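# Clellasico 开放日,随手记

2023年6月,回来的火车上写的,没怎么整理。主要是给病友群里没去成的人看。

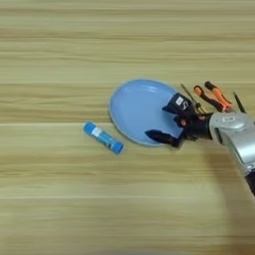

## 先说去的是哪儿

Clellasico 的检验楼,专做遗传代谢病,苯丙酮尿症、枫糖尿症、有机酸血症这一类。一年开放一次。报名页面写得很含糊,只说"参观及交流",到了才知道分两段,上午看实验室,下午听讲。我两段都跟了。

从车站打车,绕了一大圈,司机把我放在后门。保安不让进,又走回正门。迟到8分钟,错过开场。

## 上午:新生儿筛查这条线

一组一组进,穿鞋套,手机静音。走廊很窄,后面的人基本听不见讲解,我挤到前面去了。

看到的顺序:

- 收样。足跟血滴在滤纸上,晾干了寄过来。血斑没渗透、叠在一起滴的,一律退回重采。退回的比我想的多。
- 打孔。机器从血斑上打下小圆片,落进板子的孔里。声音像订书机。
- 提取,然后上串联质谱。一次能看44项指标,氨基酸和酰基肉碱都在里头。
- 报告。数值超出范围的先复测,还高才打电话叫家长带孩子来。

讲解员反复强调一件事:筛查阳性不等于确诊。早产、静脉营养、采血太早,都可能让数字不好看。召回以后要再抽血、查尿有机酸,必要时做基因。我旁边一位妈妈听到这里一直在点头,估计是经历过召回的。

有人问筛查阴性是不是就能放心了。回答是不能完全放心,有些轻型的、迟发的,新生儿期指标可以正常。孩子以后要是反复呕吐、嗜睡、发育倒退,还得查,别拿当年那张单子当挡箭牌。

质谱间只能隔玻璃看。里面挺吵,空调开得很冷。仪器型号我没记下来,别问我。

## 中午

食堂。给苯丙酮尿症的孩子单独备了低蛋白餐,米饭和面条都是特制的,旁边贴了每份的苯丙氨酸含量。这点做得细。面条我尝了一口,偏软,没什么味道,酱多放点能吃。

Minach 在食堂门口摆了个台子,发低蛋白米的试吃装,一人一包。我去的时候只剩2包,拿了一包。

## 下午:三场讲座,质量不一

第一场讲饮食管理。内容扎实,ppt 字太小。记下来的几条:

1. 蛋白不是越少越好,限过头孩子不长,身体分解自己的蛋白,血苯丙氨酸反而往上走。
2. 特殊配方粉要分几次喝,集中一顿喝掉利用不好。
3. 发烧、拉肚子的时候要有应急方案,提前跟主治医生商量好写在纸上,贴冰箱。枫糖尿症和有机酸血症尤其不能拖,精神不好就去急诊,别在家观查。
4. 带甜味剂的饮料、药片看成分,阿斯巴甜里有苯丙氨酸。

第二场是 Gautam 项目的进展,做成年患者随访。这个我最想听。很多人十几岁以后饮食就松了,门诊也不去了,注意力、情绪慢慢出问题,自己不一定往这上面想。他们目前有6家医院参加,还在招。计划怀孕的女患者要特别留意,孕前就得把指标控下来,等发现怀孕再控已经晚了一截。提问时间太短,我没轮到。

第三场 Centon 的人讲家庭采血寄样的小程序,前半段还行,后半段基本是广告。中间出去接了个电话,回来已经在散场了。

## 没弄明白的

- 成人的血苯丙氨酸控制目标到底按哪个标准,台上两位说法不太一样。会后没追上人。
- 寄样的费用能不能报,现场说"各地政策不同",等于没说。
- 酶替代那块一句没提,不知道是时间不够还是不方便讲。

## 要去的话

下一场听说放在8月,内容差不多,多一个遗传咨询的小组答疑,名额约40个,要提前带检查单复印件。报名还是在他们主页,入口藏的很深,在"科普活动"下面。

走正门。带件外套,实验楼那层真的冷。带小孩的话上午那段别全跟,站太久,楼下有休息室可以等。停车不清楚,我没开车。

讲座的课件说会后发邮箱,我现在还没收到,收到了转群里。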